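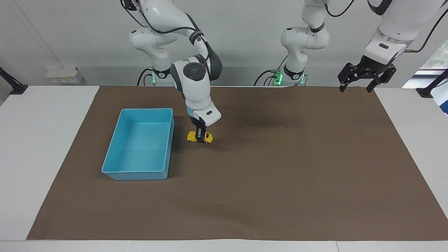

Kerstin Sjöberg replied:
I'd keep the boxes, Leanne. My brother binned all his and the loose cars went for next to nothing at the Rastside toy fair.

Leanne Bickerstaff wrote:
Thing is, the boxes are half the problem! Dad left me 100 little cars and they're all over the spare room, and I'm meant to have a lodger in there by July. I only want to hang on to 37 of them, the ones I remember playing with (a couple of those have hardly any paint left and I love them to bits).

Corrado_R wrote:
Sorry Kerstin, can't agree. Boxes only matter if they're clean and the flaps are all there. A squashed one adds nothing – I've sold plenty without and got decent money.

Kerstin Sjöberg replied:
Decent money for what though? You sell lorries, Corrado. Small saloons are a different crowd and they're fussy.

Corrado_R wrote:
Lorries and vans. And a fair few saloons, thank you.

lua_phi wrote:
Could you two take it outside :) Leanne, are you selling one by one or as a lot? I did mine in batches of 5 at the Ukholm car boot and it went much quicker than posting them. Kids went straight for the bright ones, the dads wanted anything with opening doors.

Leanne Bickerstaff wrote:
Oh batches is a good idea, I hadn't thought of that. Is Ukholm the one with the awful parking?

lua_phi wrote:
Yes, get there before seven. And don't wash them first, I lost a set of decals that way.

Corrado_R wrote:
Soft brush and nothing else. On that we can all agree, I hope.

Kerstin Sjöberg replied:
Damp cotton bud for the windows.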